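Wynne Building, shared kitchen and break area
Working group minutes, January

Meeting opened at 9:10 in the break area. Minutes of the previous meeting were accepted with one correction: the shelf over the sink is to be rehung, not replaced.

1. Matters arising

The dishwasher drain hose was refitted before the holiday closure. No leak has been reported. Item closed.

The request for a second recycling bin is still with purchasing. Carried forward.

2. Drinkware

The group reviewed use of mugs and paper cups over the last quarter. Paper cups are bought from Nistotex in cartons of 2,000. The present carton was opened in the fall and is lower than planned for this time of year. Members noted that paper cups are being used for water and left on the tables, where they tip over and roll.

The mug shelf was counted at close of business on the day before the meeting. The count was 41, including mugs found in the two meeting rooms. Six have chips at the rim and will be withdrawn. Mugs with raised or glued-on decoration were discussed separately. The supplier's care sheet for the dishwasher does not cover glitter finishes, and loose glitter has been found in the filter. It was agreed that decorated mugs are to be washed by hand and kept at the left end of the shelf.

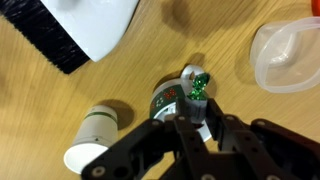 Plastic mugs may stay in circulation. One member asked whether they should be kept out of the microwave. Agreed, unless the base is marked as suitable. A label to this effect will go on the microwave door.

Decision: paper cups move from the counter to the cabinet under the coffee machine. One sleeve at a time will be put out for visitors.

3. Tables

The oak tabletops were last oiled in the summer. Ring marks are visible on the two tables nearest the window. Two options were considered:

Option A: light sanding and one coat of Sorkel hard oil, done in house over a weekend.
Option B: full refinish by Bodus, with the tables off site for a week.

Option A was preferred on grounds of cost and downtime. The oil needs some 90 minutes before the second wipe and should cure overnight with the windows open. A test patch will be done on the underside of one table first.

Wet cloths are not to be left on the wood. Crumbs are to be brushed off before wiping, as grit under a cloth scratches the finish. The hand brush is to be kept with the dustpan on the hook by the door and should not be used on the floor. A separate floor brush will be bought.

4. End-of-day clearing

The order of clearing was confirmed as follows.
Empty all cups and mugs at the sink.
Paper cups to the bin, mugs to the dishwasher or the hand-wash tray.
Brush tables, then wipe with a damp cloth and dry.
Start the dishwasher if more than half full.

The rota stays as posted. Swaps are to be written on the sheet.

5. Any other business

The refrigerator door seal is loose at the lower corner. Facilities to inspect.
The sugar container has no lid. A replacement will be ordered with the floor brush.

Actions
Withdraw chipped mugs: kitchen rota, this week.
Microwave label: office.
Oil test patch: facilities, before the next meeting.
Floor brush and sugar container: purchasing.

Meeting closed at 9:50. Next meeting in February, same place.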